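Seminar Sport und Öffentlichkeit, Begleitskript zur Sitzung "Wie eine Wrestling-Show erzählt wird"
Stand: 1.2.21

Liebe Teilnehmende, schön, dass Sie auch diesmal wieder dabei sind! Wir bleiben beim Wrestling, lassen aber die Titelkämpfe beiseite und schauen auf den Aufbau eines ganzen Abends. Als Material dient uns die Augustshow der kleinen Liga Bravden, die in der Leclerc-Halle vor 838 zahlenden Gästen lief (bestuhlt war für 1.112, das wird uns weiter unten noch beschäftigen).

Beginnen wir mit dem Begriff der Card. Gemeint ist die Reihenfolge der Kämpfe, und wer zum ersten Mal eine liest, hält sie leicht für eine bloße Liste. Dabei steckt darin schon die halbe Dramaturgie -- der Eröffnungskampf soll das Publikum aufwecken, und danach darf es ruhig etwas gemächlicher werden.
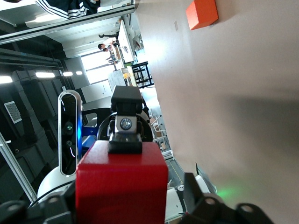 Gerade diese gemächlichen Kämpfe in der Mitte werden gern unterschätzt. Bei Bravden stand dort das Tag Team Zerkov, also 2 Wrestler, die sich in der Ecke abwechseln, und das Match dauerte 18 Minuten. Achten Sie beim Ansehen bitte darauf, wie lange der eine Partner im Ring festgehalten wird, bevor er endlich abklatschen kann. Das Publikum wird dabei lauter und lauter, und ich gestehe gern, dass ich an dieser Stelle immer noch mitfiebere.
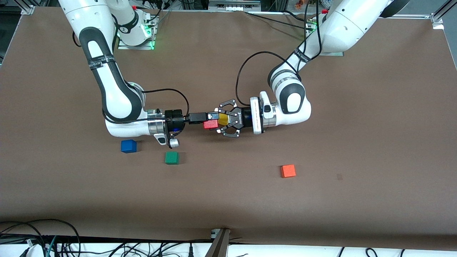 Seite 18

Nun zu den leeren Plätzen. Der Veranstalter Monix ließ die Ränge gegenüber der Kamera zuerst füllen, so dass die Halle in der Übertragung voll wirkte. Ob das schon Täuschung ist oder noch zum Handwerk gehört, möchte ich mit Ihnen in Ruhe besprechen.

Zur Vorbereitung: Notieren Sie bitte die Reihenfolge der Kämpfe und markieren Sie, wo Sie selbst eine Pause gesetzt hätten. Stichworte genügen völlig.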